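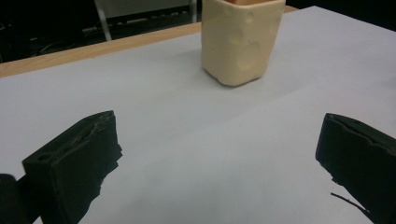 Figure 7.1. A square clay cup on a paper-covered table, with the two fingers of a gripper in the foreground.

Chapter 7
Handling Work and the People Who Do It

7.1 The handling task

Handling is the part of a job in which an object is moved, turned, or set down without being changed. In small-batch ceramics it takes up a large share of the working day and rarely appears in a job description. A worker hired as a finisher may spend more time carrying ware between tables than finishing it.

Objects of the kind in Figure 7.1 are difficult to automate. The walls bulge and are dented, the corners are rounded, and no two pieces match closely enough for a fixed program to treat them alike. A person adjusts grip force and finger position without planning to. A machine must be given those adjustments, either as rules or as recorded examples of the task.

7.2 The Jardine workshop

This chapter follows one workplace, the Jardine workshop, which employed 17 people when it began automating its transfer tables. The equipment was supplied by Vesero, and the scheduling software, Sultus, was already in use. Keir Ritchie, the production lead, set the scope: the machine would move ware from table to rack, and all shaping and inspection would stay with the staff.

During the first 30 working days the system logged 926 transfers. Each was entered in Sultus as completed, assisted, or stopped. An assisted transfer is one in which a worker repositioned the piece before the gripper closed. The category was added at the request of the finishers, whose corrections had not been recorded anywhere under the original two-part scheme.

7.3 Changes in job content

Three changes are examined in the sections that follow.

Task mix. Finishers carried less and monitored more. Monitoring is light work physically, but it interrupts tasks that need steady attention, such as trimming a rim.

Pace. The rack filled at a regular rate set by the machine. Breaks had previously been taken when a table was cleared. After the change they had to be scheduled.

Skill. Workers who recorded example motions for the system were doing a form of training work. Isla Baird, a finisher, recorded most of them. Her pay grade was reviewed in October, after the recordings were already in use. Section 7.6 returns to the question of how such work should be classified.

Key terms: handling, assisted transfer, task mix, machine pacing

Reader comments (3)

mtrask: Is the assisted category defined the same way in 7.5? The table there seems to count stopped transfers too.

D. Oyelaran: We had the same problem with breaks on a packing line. Scheduling them took longer to settle than the machine did.

pell_r: Section 7.6 is missing from my copy.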